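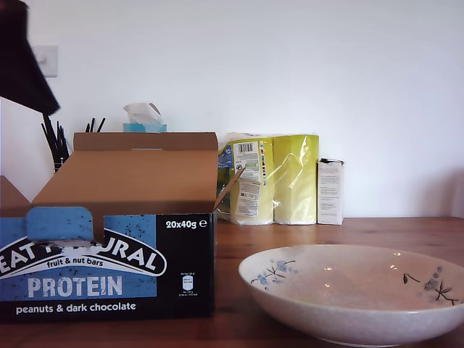
Slide 1: Open shipping box, fruit and nut bars, on the table by the light switch.

Speaker notes: "The Box Is Already There"
Talk for the Nerness small kitchens meetup, 30/09/2018

Leave slide 1 up while people find seats. Say hello, thank Parveen Dhanial for the room, then straight in.

So, this is my favorite piece of packaging in the whole talk and I'm starting with it because I can't wait. It's a case of protein bars, Eat Natural, peanuts and dark chocolate. The printing says 20x40g. Look at the outside: bright blue, black, great big white letters. Then look at the inside of the lid, and it's plain tan corrugated. I love that! All the color goes on the side that faces the shopper.

Point to the blue tab at the front. Ask the room: who tears these neatly? (Wait for hands. Jawad always puts his up and he's lying.) The tear takes the middle of the brand name with it, and you can still read what it is. Big type forgives a lot. Remember that when we get to labels, because most of us write ours far too small.

Slide 2, the shelf at Lurnudau.
When Isla Cartwright and I started sorting the snack shelf in August, we had 96 boxes to go through. Every one had come in as packaging and stayed on as furniture. Tea in a cracker box, batteries in a tea box, you know the kind of thing. We were going to buy plastic tubs. Isla had priced them and everything. Then Ehsan Awan said, why don't you just cut the lids off the ones you've got? And we spent a whole afternoon doing it and had a wonderful time.

Slide 3, how to cut.
Slow down here, people write this bit down.
Open all the flaps first and stand the back one up, same as on slide 1. Decide whether you want it. A tall back flap is brilliant against a wall, you can write on it and read it from the door. Side flaps go, they only catch your sleeve. Cut along the crease with the box empty and flat on its back. Tape the raw edge if small kids use the shelf.
Don't cut the front down any lower than the printed tab. We did, on four of them, and the bars slid out every time somebody pulled the box forward.

Slide 4, what fits.
Bars, sachets, stock cubes, birthday candles, seed packets. Jars no, the bottom sags. Zeeshan Awan tried onions and we don't talk about the onions. (Pause. If he's in the room, wave.)

Back to slide 1 for a second if there's time: mention the height of things standing behind a box. Anything thin and upright can live behind and still show over the top of the lid, so you can find it. Put the short things in front. Sounds obvious, took me years.

Slide 5, Bedska swap table.
They passed on 671 boxes last year, people just bring them flat and take what they need. The Marwat group is starting one too. Sign-up sheet is by the door, pens are in my bag, ask Isla.

Questions. If someone asks about mice: lidded tins for anything opened, boxes for wrapped things only. If someone asks about damp, hand over to Ehsan, he has the shelf over the sink.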